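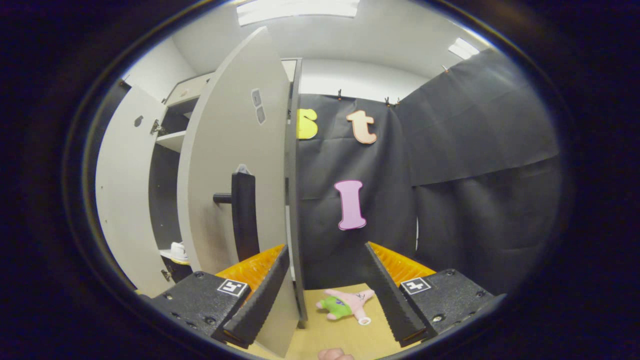
Hand-held gripper demonstration

Hand-held gripper demonstration is a way of gathering examples for a robot learning system in which a person carries out a task with a gripper held in the hand, while a camera fixed to the gripper records the work. The recordings are later used to train a control policy, a program that takes in camera images and gives out movements for a robot arm. No robot arm is needed while the examples are being gathered.

The method is one of several forms of learning from demonstration. It is used mostly for household and light workshop tasks, such as opening doors and drawers, sorting small items, folding cloth, and putting things away on shelves.

Background

Early work on learning from demonstration relied on two approaches. In kinesthetic teaching, a person takes hold of the robot arm and moves it through the task by hand. In teleoperation, the person steers the arm from a distance with a joystick, a second arm, or a tracked controller. Both give exact records of the robot's joints, but both tie up a robot for every hour of recording, and both tend to be slow. Teleoperation in particular takes practice, and contact with stiff objects such as doors and latches can be hard to judge without a sense of touch.

Holding the gripper directly removes the arm from the process. The person feels the resistance of a door or the weight of an object through the tool and can adjust at a natural speed. The same kind of fingers can later be mounted on a robot, so that the images recorded by hand resemble the images the robot will see when it runs the policy.

Equipment

A typical tool has a handle, two opposed fingers that open and close, and a camera mounted above or behind them. Details vary between groups, but several features are common.

Fingers. The inner edges of the fingers are often serrated or ridged to improve grip. Many designs add soft, ribbed pads in a bright color such as orange. A compliant pad bends around an object and forgives small errors in position, which matters when a policy copies a movement slightly off from the original. Pads wear and are replaced as a matter of routine.

Markers. Small square fiducial markers, printed in black and white, are attached to the moving parts on each side. Software finds the markers in every image and works out the opening between the fingers from the distance between them. This avoids the need for a separate sensor in the handle. A marker that is scratched, bent, or covered by the operator's sleeve cannot be read, and the opening has to be filled in from neighboring images or the recording dropped.

Camera. A wide-angle or fisheye lens is usual. It shows the fingers and a large part of the room at the same time, at the cost of bending straight lines near the edges. The recorded picture is commonly a circle with dark corners. Walls, ceiling lights, and furniture at the edge of the view are useful for working out where the tool is, and for this reason they are usually left in the recording.

Motion tracking. The position of the tool is estimated from the camera images, often combined with readings from a motion sensor inside the camera. The process depends on fixed visual detail. Bare white walls and plain dark cloth offer little for it to follow, and some groups pin letters, shapes, or printed sheets to such surfaces. Other groups add external tracking cameras, which are more dependable but limit the work to one room.

Recording procedure

A recording session usually begins with a mapping pass. The operator moves the tool slowly through the work area with nothing being handled, so that the software can build a map of the room. Furniture that will be moved during the task, such as a cabinet door, is best mapped in more than one position. A short calibration follows, in which the fingers are opened and closed fully several times.

Demonstrations are then recorded one after another. Each begins from a chosen starting layout and ends when the task is complete. Between demonstrations the objects are put back in new places, the doors are set to different angles, and the starting position of the tool is changed. A set recorded with everything in the same place tends to produce a policy that works only in that place.

Operators are generally asked to follow a few rules:

Keep the free hand out of the view and off the objects.
Move at a steady speed, with no sudden turns of the wrist.
Avoid grasps that a robot arm could not reach.
Finish the movement even after a small mistake, unless an object has been dropped out of reach.

The last rule is a point of difference between groups. Some discard any demonstration that contains an error. Others keep those in which the operator recovers, on the grounds that a policy trained only on clean examples has no record of how to correct itself.

Tasks with doors and cabinets

Cabinet tasks are widely used because they combine several kinds of movement. A hinged door travels along an arc, and the tool must travel with it. The fingers may grasp the handle, hook behind it, or push against the edge of the door once it is partly open. Each choice gives a different path, and mixing them freely within a small set can make training harder. A common practice is to settle on one or two ways of opening the door and to record enough of each.

A large door close to the camera also hides much of the room. Motion tracking may drift while the view is filled by a moving panel, since the software can mistake the movement of the door for movement of the tool. Recordings of this kind are checked more closely than tabletop recordings.

Soft toys, shoes, and similar items are often used as the objects to be stored or fetched. Plush toys are light, are hard to damage, and change shape in the grip, which gives the policy practice with objects that do not stay rigid. Toys in the form of well-known cartoon characters, such as Patrick Star, also have strong colors that stand out against a plain tabletop.

Processing and labeling

Raw recordings are cut into separate demonstrations, and each is given a short text label that names the task. The software then computes the path of the tool and the opening of the fingers. Demonstrations in which tracking is lost are removed. So are those in which the computed path contains a jump too large to be real.

Labels may be written by the operator at the time or added later by a second person. Later labeling is slower, but it catches cases where the operator did something other than the assigned task. Where people or private items appear, the images may be blurred or excluded before the set is shared.

Examples

The Folivholm set is a small collection limited to storage furniture. It holds 1302 demonstrations of opening, closing, loading, and emptying cabinets, recorded by several operators with tools of the same design. Its notes list the hinge side and the handle type for each cabinet.

The Plellside project took a different approach and spread its recording over 70 rooms, with 50 demonstrations planned for each. Not every room reached the planned number. The project reported that adding rooms helped more than adding demonstrations in rooms already covered — a result that matched its expectations for wide-angle cameras, where the surroundings make up much of each image.

Werbridge, a shared workspace for robot data, keeps a fixed set of furniture that visiting groups can use for comparison. Its reference task, known as Roy, asks the operator to open a cabinet, place one soft object on a shelf, and close the door. The collection for Roy stood at 2000 demonstrations when it was closed to new entries in January.

Limitations

The method records what the tool does but not what a particular robot arm can do. A person can twist, lean, and step around a door in ways that a fixed arm cannot, and some recorded paths must be thrown out for this reason. The weight and size of the tool also affect the operator, and quality tends to fall in long sessions.

Force is usually not recorded. A demonstration shows that a door was pushed, but not how hard, and a policy may press too firmly or too lightly as a result. Versions of the tool with force sensors exist but are heavier and need more frequent calibration.

Differences between the hand-held tool and the mounted one are another source of error. If the camera sits at a slightly different angle on the robot, or if the pads are newer or a different color, the policy sees images unlike those it was trained on. Groups commonly use the same mount and the same batch of pads for both.

See also

Learning from demonstration
Teleoperation
Fiducial marker
Fisheye lens
Visual odometry
Compliant gripper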